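Table Clearing and Small Waste – Gallery

Kostutow Workplace Notes, page 3
Compiled by Thaís Camargo
2 Feb 2024

The pages in this set cover the clearing of shared work tables: what is left on them, what goes in which container, and how the surface is left for the next person. This page deals with small mixed waste, meaning paper tissues, drink containers and loose caps. Cups, plates and food scraps are on the next page.

The notes were first written for the Brinham building in June and have been revised since. Table and bin positions differ between floors. The sorting order does not.

A table-height bin is placed at the short end of the table, level with or slightly below the work surface. The lid is opened before anything is picked up and stays open until the table is clear. Bins with a flip-up lid are set so that the lid opens away from the table. With the lid on the table side, items have to be lifted over it, and light paper tends to fall short.
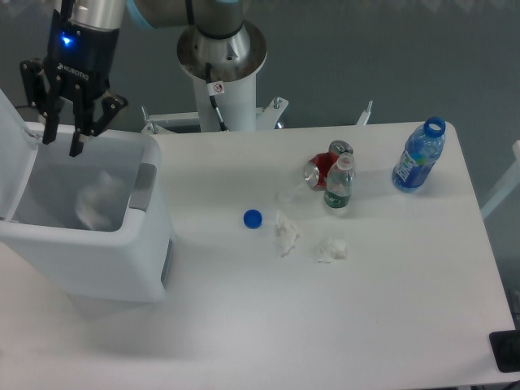 Tissues go first. They are light, they move when a door is opened, and they hide smaller items underneath. A crumpled tissue is taken from the top and not pressed flat. Two tissues lying close together are picked up one at a time.

Caps are second. A bottle cap lying flat is the hardest item on a smooth table to get hold of, as it has a low edge and slides when pushed. Slide it to the table edge and take it there, or grip it across the full width. Caps found apart from their bottles are not screwed back on at this stage.

Bottles and cans are last. An open bottle is kept upright until it has been checked for liquid. Anything left in it goes down the sink – never into the bin, which has no liner seal. Cans on their side are checked the same way and then wiped under, where a ring or sticky patch is common.

Where a floor has separate containers, tissues go in general waste and bottles, caps and cans in the recycling. Where there is a single bin, as on the Ait Ali corridor, everything goes in together and is sorted downstairs by Cleiton Evangelista's team.

Bin liners

The liners in stock hold up to 80 small items of mixed waste. Change the liner when it is three-quarters full, or at the end of the day if it holds any food. Spare liners are in the Gridell cabinet, second shelf.

Surface

Wipe from the far side toward the bin with a damp cloth, then dry. No spray cleaner on white tables. It leaves a film that shows under the ceiling lights and has to be removed with plain water.

Corrections to Prodromos Tzavaras, room 59.

Next page: Cups, plates and food scraps
Back to gallery index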